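Textiles and Small Crafts, Level 2
Handout 3: Making a stuffed sachet ornament
Tutor: Vimala Varma
Revised 13/04/2018

Please read this before the practical. It replaces the sheet given out in September, which had the wrong seam allowance on the side panels. If you still have the old one, cross it through.

What the session covers

Drafting and cutting a four-sided sachet, filling it, closing the last seam by hand and adding a tassel. The shape is based on the zongzi, the rice parcel wrapped in leaves and eaten at the Dragon Boat Festival. Fabric sachets in this shape are hung up or carried at the same time of year. Traditionally they hold dried herbs and spices, mugwort and clove among them. We use a synthetic filling for the first one so that you can concentrate on the sewing, and you may use herbs for the second.

Background

A zongzi sachet is a tetrahedron, or near enough. It looks complicated and is made from one rectangle of cloth twice as long as it is wide. Fold it in half to make a square, sew two sides, then bring the open edges together the other way, so that the last seam runs at right angles to the one opposite. Most people don't believe this until they have done it in paper. Do it in paper first.

Kaiwen Hao's notes on festival sachets are in the course folder and are worth reading for the section on colour. The older method, with silk thread wound over a card former, is also described there. We don't cover it this term, but it may be used for the final piece if you talk to me beforehand.

Fabric

Use a closely woven cotton. Printed cotton is fine, but look at the size of the print before you cut. A large motif will be broken up by the folds and may finish upside down on one face. Small repeats and plain cloth give the least trouble. If you want one emblem to sit in the middle of a face, mark the fold lines on the wrong side and place the emblem before cutting.

Stretch fabric is not suitable. Felt can be used but the corners come out thick.

Cut the rectangle 10 cm wide and 20 cm long. The seam allowance of 5 mm is included in that.

Filling

There are three kinds in the cupboard – foam beads, polyester wadding and dried lavender. Foam beads weigh almost nothing and give a smooth face with no lumps, and they push well into the points. They also cling to everything. Keep them in the bag until the sachet is ready, and lay a folded dark cloth under your work so that stray beads show up and can be gathered.
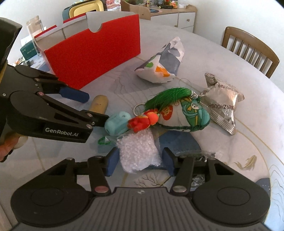 Fill through the gap with a paper funnel. A sheet of A5 rolled to a cone with a 1 cm opening is about right. Tap the sachet on the table between additions to settle the beads and use the blunt end of a pencil for the corners. Stop when the faces are firm but can still be pressed in slightly with a thumb. An overfilled sachet bulges at the seams and loses its straight edges.

Wadding should be teased out before it goes in. Put small pieces in the points first and the rest afterwards.

Lavender needs an inner bag of muslin, otherwise dust comes through the weave.

Closing the seam

Ladder stitch, single thread, matched to the darker colour in the print. Begin inside the fold so the knot is hidden. Leave the top corner open by 3 mm for the hanging loop and tassel cord, and put both in before you pull the thread tight. Go over that corner with several small stitches, as it takes all the strain.

Zhuoran Qiu has asked me to add that left-handed students should work the seam from the other end. The diagram on the board will show both.

The tassel

Wind embroidery thread round a card the length you want the tassel to be. Tie the loops at the top with a separate cord, cut them at the bottom and bind the neck. If you are using a metal cap, put a dab of glue inside it, draw the cord up through the hole and leave it to set before handling. Caps come in two sizes. Try the bound neck in the cap before gluing. If it's loose, wind on more thread.

Comb the tassel out and trim it last of all. Holding it in the steam from a kettle for a moment straightens the threads – use tongs.

A split ring can be sewn on in place of the hanging loop if the sachet is meant for keys or a bag.

Common faults

Twisted shape: the last seam was closed in the same direction as the first. Unpick and turn.

Flat points: not enough filling pushed in before the body was filled.

Puckered seam: stitches too long or thread pulled too hard. Aim for stitches of 3 mm.

Tassel hanging to one side: cord caught in the seam allowance on one face only.

For next time

Bring one finished sachet and your paper model. Write half a page on your choice of fabric and filling, and say what you would change. Hand it to Renata Ledesma if I am not in the room.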